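# The Slow Chemistry of a Glaze

Most of the cost of a ceramic mug is heat. The clay is cheap, the labor at volume is modest, and the glaze is a thin layer of ground rock and water. The kiln is where the money goes, and it is also where a piece is most likely to be lost.

A stoneware body and its glaze are two different materials that have to cool as one. Both shrink as the kiln temperature drops, and they seldom shrink by the same amount. If the glaze contracts more than the clay beneath it, the surface goes into tension and a network of fine cracks appears, which potters call crazing. If it contracts less, the glaze is squeezed. A little squeeze is wanted, as it makes the pot stronger. Too much and the glaze shears off at the rim and along the edge of the handle in sharp flakes. That fault is called shivering, and in tableware it is the more serious of the two.

Didier Bouvier has spent most of his working life on the first problem. He runs the glaze laboratory at Kater, a small tableware maker with two gas kilns and one electric test kiln, and keeps his firing records in bound ledgers. The ledger open on his bench when I visited covered a pink liner glaze that had given trouble since the previous September.

"Pink is a chrome-tin color," he said. "You need a lot of tin, a very little chrome, and enough calcium. Take away the calcium and it goes gray or brown. Add zinc and it goes brown faster."

The chemistry leaves little room for adjustment. The usual cure for crazing is to raise the silica, which lowers the expansion of the glaze, or to swap some of the sodium and potassium for magnesium or boron. Silica also raises the melting point, so a glaze that fits better may come out of the same firing stiff and dull. Magnesium tends to push chrome-tin pinks toward purple. Boron helps the melt, but in quantity it can bleach the stain. Bouvier's final recipe, test 104 in the ledger, uses a small addition of each. Test 105 was a repeat of the same recipe in a second batch of clay, to confirm that the fit held.

The confirmation matters because crazing can be delayed. A mug may leave the kiln sound and craze on a shelf months later. Porous clay takes up moisture from the air and from washing, swells slightly, and stretches the glaze until it gives way. A body fired to full density takes up very little water and is far less exposed to this. An underfired one can fail with a glaze that fits perfectly well on paper.

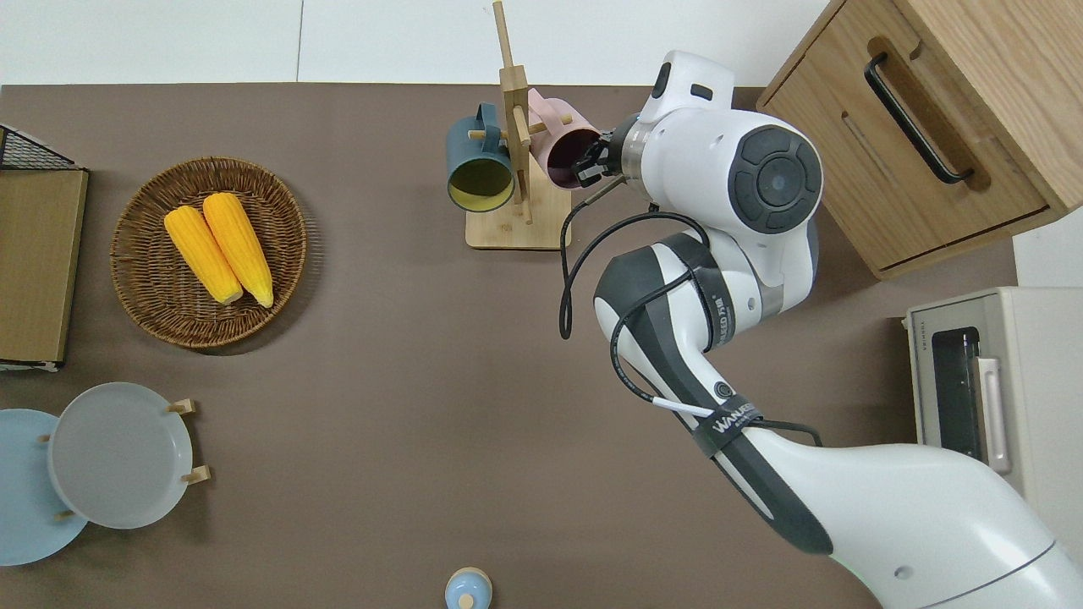
*A pink mug on a wooden mug tree.*

To bring out delayed faults early, Kater moves sample pieces from an oven into ice water, at a higher oven temperature each round, until something cracks. The method is crude -- it tests thermal shock and glaze fit together and cannot fully separate them -- but it is quick and needs no special equipment. The slower check is a steam autoclave, which forces moisture into the body under pressure. Bouvier sends those samples to Erari, an outside testing shop, and waits for the report.

Deming Wan, who looks after the kilns, regards the cooling curve as the neglected half of the subject. Firing schedules tend to be written in detail up to the peak and then stop, as if the work were finished. It is during cooling that quartz in the body changes its crystal form, at 573 degrees Celsius, with a sudden change in volume. Cristobalite, another form of silica that can grow during long firings, makes a similar jump a little above 200 degrees. A kiln opened early passes cold air over ware that is still above that point, and rims and handles cool first.

Wan now leaves the large kiln closed for 36 hours after the burners are off. The previous practice was to crack the door as soon as the cones could be seen without glasses. The change cost the workshop one firing a week. The loss was partly recovered through fewer rejects, and partly by placing thick ware low in the stack, where it heats slowly in any case.

Handles remain the weak point. A handle is joined wet, dries faster than the wall it is attached to, and carries the whole weight of a full mug through two small joints. Pulled handles have their clay particles aligned along the length and tend to resist breaking across it. Cast handles are more uniform in shape and easier to attach straight. Kater uses pulled handles on its heavier line, Kastska, and cast ones on the lighter Jiang.

Neither type will survive a poor joint. Wan's check is to tap the finished mug at the rim with a knuckle and listen. A sound piece rings. A cracked one gives a short, flat note, and goes into the bin beside the kiln door, where it will later be broken up for grog.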